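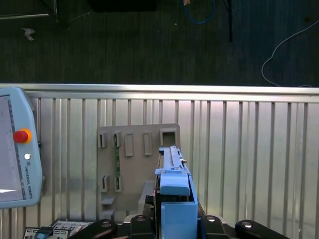 Figure 3. Wrist camera view of the fixture plate on the work table, with one narrow circuit board standing on edge in its holders.

4.2 Drive removal and placement

The second group of tasks covers parts that are held by a latch and have to be released before they can be pulled. We chose the hard drive in its plastic caddy as the main test part. It is stiff enough to grasp firmly, but the caddy flexes a little under load, and the release latch gives only a few millimeters of travel. The narrow boards in Section 4.1 need a straight pull and a clean insertion into the holders of the fixture plate (Figure 3). The drive also needs a squeeze, a short tilt and a longer retreat path out of the cage.

All trials used the same table and the same two-arm cell as before. The tower was laid on its side with the panel off, and its position was changed between trials by hand within a marked area. We did not clamp it. Early tests with a clamped tower gave better numbers but trained a policy that pulled too hard, and the same policy dragged a free tower across the table.

Demonstrations were collected by teleoperation. Mircea Ene recorded all of the training set for this task so that differences in operator style would not mix with differences between the methods. Each demonstration starts with the gripper above the case and ends when the drive is clear of the cage and held still. Demonstrations in which the operator had to regrasp were kept. We removed only those where the tower tipped or the arm stopped on a force limit.

We compare three policies. Forero is the image-only baseline. Brunet takes the same images plus joint positions and gripper width. Illomico, our method, adds a contact phase label that is predicted from the last second of wrist force readings and passed to the action head. The label takes one of four values: free, touching, loaded and released. It is trained with labels made from the force signal alone, so no extra marking by hand is needed. 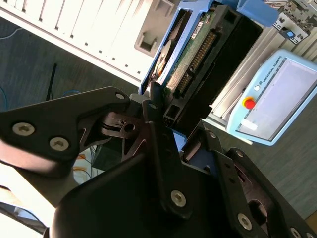 The released phase turned out to be the most useful of the four. Without it, a policy has to tell from the images that the caddy has come off its catch, and the fingers often hide the catch at that point. Forero tends to start its retreat too early, with the latch still engaged, and then either loses its grip or lifts one side of the tower. Brunet does this less often, but it waits for a change in gripper width that is small and sometimes missing. Illomico waits for the drop in force and then begins the tilt.

Each policy was run for 30 trials. A trial was counted as a success if the drive left the cage without a person stepping in and was still in the gripper at the end of the retreat. Forero succeeded in 9 trials and Brunet in 16. Illomico reached 78 percent over a longer series, run with the same weights and with the tower turned through a wider range of angles. Because the two series differ in their starting poses, we do not report a direct ratio between them.

Most of the remaining failures of Illomico happened before contact. The gripper came down beside the latch, closed on the edge of the caddy, and the phase label correctly stayed at touching. The policy then had no learned way to back off and try again. A few failures came at the tilt, where a cable lay across the opening of the cage. Cables were left where they fell, and we made no attempt to balance their positions across trials.

Lighting also had an effect. The table ribs reflect the ceiling lamps, and in the afternoon the wrist images were brighter than those in the training set. We reran the worst session on a Monday with the blinds closed and saw fewer missed grasps, but the session was too short to support a firm claim. Random brightness changes were added to training after that and were used for every result in this section.

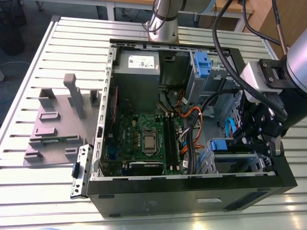 Does the phase label still help when the fixed camera has a clear view of the latch?

The gain is smaller in that case, but it remains. With a clear view, Brunet placed its fingers well and still pulled before the catch was free. The label mainly changes when the policy starts to retreat, and has little effect on where it first makes contact.

We therefore kept the label on for all camera settings in the full disassembly runs at Skinus, which are reported in Section 5.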